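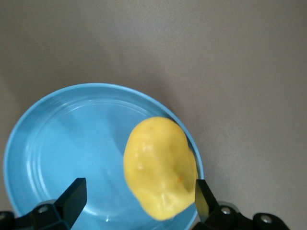 Is Kieran Lynch coming back to Cakley next season?
He hasn't signed anything, but he's still training with the squad and the club has kept his number off the transfer sheet, so I think he stays for one more year.

OK, now the longer version, because I have been chewing on this since the Eltadura game and my family is sick of hearing it.

Lynch is out of contract in the summer. He turns 35 before preseason. Every other club in the league would be shuffling him toward a coaching job by now, and I get it, I really do, his knees make a noise on the stairs (he said so himself at the supporters' night and got the biggest laugh of the evening). But did you watch him against Eltadura? That ball over the top in the 74th minute! He took one look, opened up his body and dropped it right on Suominen's toe from inside his own half. I was standing up before she... sorry, before the goalie even moved, and my daughter beside me was already screaming. She's the one who told me to type that part up first.

Suominen is a big piece of this for me. He has 18 goals and it's only March. A lot of those come from Lynch seeing the run early, and when Lynch sat out the Prillulik match with the calf thing, we passed it sideways all afternoon and lost 1-0 on a corner. Suominen barely got a touch in the box. I don't want to spend next fall watching that every week.

The case against is mostly money and legs. We're a small club, and one veteran salary would cover two kids from the academy. My brother-in-law makes this argument every time we drive home and he makes it well. Give the minutes to the young guys, take your lumps, be better in two years. Fine! But who are they learning from in the meantime? Watch the warmups sometime. Lynch is always over with the younger midfielders, pointing and yelling and moving them around by the shoulders.

He's at 257 league appearances for us now. I was at the first one, a soggy 0-0 with maybe the worst first half I've ever paid for, and he came on late and got booked. Loved him right away.

What I'd do is offer one year, fewer starts, and bring him on for the last half hour when the other team is tired and there's room to pass. I think he'd take it. He bought a house near the ground and his kids are in school here.

We've got Prillulik again next, at home this time, and they're bringing 600 fans, so get there early if you park on the north side. I'm going with 2-1 us, Suominen with both. Calf permitting, Lynch starts. Put your score in the comments and I'll add up the points after the game like last time (still owe two of you a coffee from February).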